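Last touched 11/22/21. Rough notes, tidy up later.

# Trelitz: bins and lids

Set of short takes, one household job each. This part is storage boxes: lid off, lid on, lid put down on the worktop next to the bin. 248 takes in the folder, 3 dropped for sound.

Lids are the big white ones with the carrying handle moulded in. Awkward things, ridges everywhere.
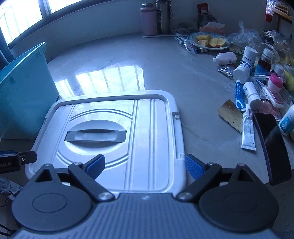

Names go room, job, take number. So `kitchen_lid_126` is kitchen, lid job, take 126. Don't rename anything, the sheet looks files up by name and it wil break.

## What's in the sheet

- `job` – open, close, lift, put down
- `lid` – which lid, by size
- `clutter` – yes/no. Yes means other stuff left out on the worktop: bottles, fruit, bags, whatever
- `note` – free text, mostly blank

Clutter column was filled in by two of us and we didn't always agree. Go with the later entry. 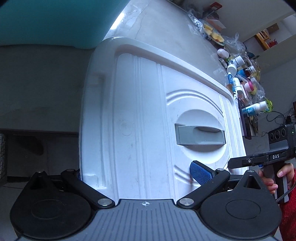

**Severyn Vakulenko**

## Known problems

- Sizes in `lid` are a mess before July. Roswitha is redoing them
- "lift" and "open" overlap, sorry. If the lid ends up clear of the bin I called it open
- a few takes are in twice under diffrent numbers

## Still to do

Shelf takes from Clomine not merged yet. Ask Cledwyn before using them, he has the only full copy.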